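Equipment budgeting for conveyor picking cells

Equipment budgeting for conveyor picking cells is the planning of purchases for a small automated station in which a robot takes items from a moving belt and places them in a tray or similar container. The term covers the selection of the belt, the arm, the gripping parts, the control equipment and the furniture on which they stand, together with the money set aside for fitting, spares and running costs. It is usually applied to bench-sized cells used in teaching, testing and light packing. Full production lines are budgeted by other methods.

Scope of the budget

A budget for a picking cell is normally divided into capital items and recurring items. Capital items include the conveyor, the robot arm and its controller, grippers, power supplies, a computer and display, work surfaces, guarding and cabling. Recurring items include replacement belts, gripper fingers, software licences, electricity and staff time for cleaning and inspection.

Delivery, lifting and electrical connection are sometimes left out of supplier quotations and must then be priced separately. The same applies to floor fixings and to any change in the lighting of the room. Where a camera is used to find items on the belt, lighting is treated as part of the equipment, as glare from a polished belt or a metal rail can hide the edges of an object. A matt belt may cost more to buy but reduces the need for screens and diffusers.

Choice of conveyor

Bench conveyors are specified by usable belt width, length between rollers, load, speed range and direction of travel. Width is governed by the largest item and by the reach of the arm. A belt that is too wide places items on the far side beyond comfortable reach, and the buyer then has to pay either for a longer arm or for guides that bring the items nearer.

Belt colour is a minor cost but has an effect on vision work. Dark green and black belts give good contrast with pale packaging and poor contrast with dark items. White belts are common in food handling and show dirt early. The joint in the belt should also be considered, as a raised seam can upset tall, narrow items such as drink bottles.

Frames are supplied either with fixed legs or on castors. Castors allow a cell to be rearranged without lifting gear. They require locking, and the arm must be checked against its taught positions after each move. In the planning guide issued by Ondow, a supplier of training cells, a castor-mounted frame is listed as an option at extra cost and is recommended only where the cell is to be moved more than once a year.
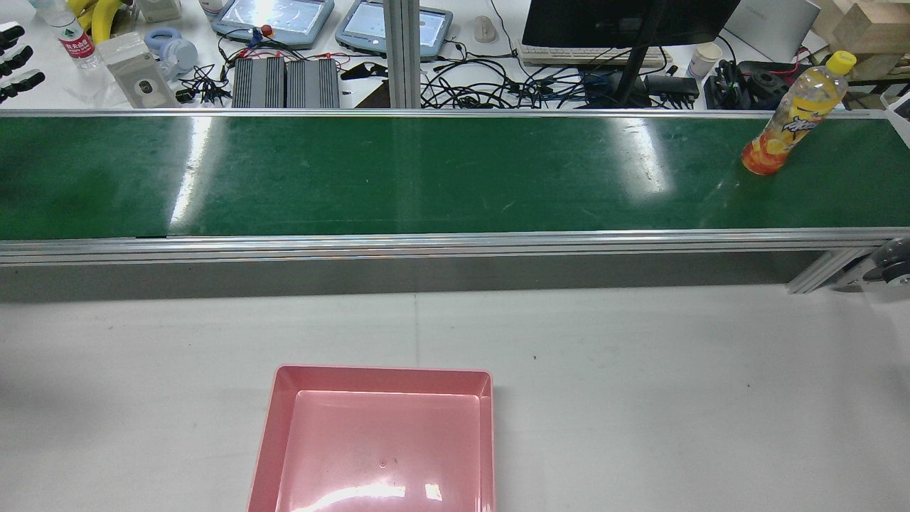
Space around the belt is commonly underestimated. Controllers, hand-held operating units, power supplies and the computer all need a surface within cable reach of the arm, and cables take up more of that surface than layout drawings suggest. Planners therefore price a second bench or a rack at the outset. A rack costs more than a bench of the same footprint but keeps heat-producing units apart from loose items and leaves their cooling fins clear.

Grippers and trays

Grippers are often quoted as a single line, although most cells need more than one type. Two-finger grippers suit boxes and bottles. Suction cups suit flat, clean surfaces and require an air supply, the cost of which may exceed that of the cup assembly. Soft fingers are used for fruit and other items that bruise. Fingers are wearing parts, and at least one full set of spares is normally bought with the first order to avoid a second delivery charge.

Trays are inexpensive, but their dimensions affect the rest of the cell. Sloped walls tolerate small errors in placing and reduce the accuracy demanded of the arm. Deep trays require a longer downward stroke and a slimmer gripper body. It is usual to fix the tray size before the arm is ordered.

Safety equipment

The risk assessment determines what safety equipment must be bought, and its findings should be available before the budget is closed. Typical items are emergency-stop controls, fixed or movable guarding, and interlocks on access doors. Arms sold for use near people may still need guarding if the gripper or the item being carried is sharp or heavy.

Where a cell has two arms or two operating units, each stop control should be shown on the wiring plan with a note of what it stops. Changes to stop circuits after delivery are costly, and in some cases they require the supplier to inspect the cell again.

Worked budget: Girton

A published example is the cell planned for the Girton training workshop by the engineer Emese Pálfi. Her plan divided the work into 47 purchase lines and compared quotations from two suppliers, Bognár and Zurolach. The Bognár quotation was lower in total but excluded cabling, spare fingers and site connection. Once these had been added, the difference between the two was small and the decision was made on delivery time.

The plan allowed 216 hours of staff time for assembly, teaching of positions and trial running. The recorded figure was 228 hours, the excess being put down mainly to cable routing and to repeat trials under changed lighting. Pálfi's notes recommend that cable trays and labels be ordered with the conveyor, and that no trial be booked until the room lights have been set at their final level.

Running costs and replacement

Belts, fingers and hand-held units are the parts most often replaced. Hand-held units are exposed to drops and to strain on the cable, and a spare is justified where the cell is used by several groups. Software licences charged by the year should be entered for the whole planned life of the cell, even where the first year is included in the purchase price.

Many buyers set aside a fixed share of the capital sum each year for repairs. The share depends on hours of use and on whether the supplier keeps parts in stock. Orders for the following year are commonly placed in February, after the annual inspection, so that worn parts can be changed in a single stoppage.

See also

Belt conveyor
End effector
Machine vision lighting
Risk assessment
Whole-life costing

This page was last edited on 29 December 2025.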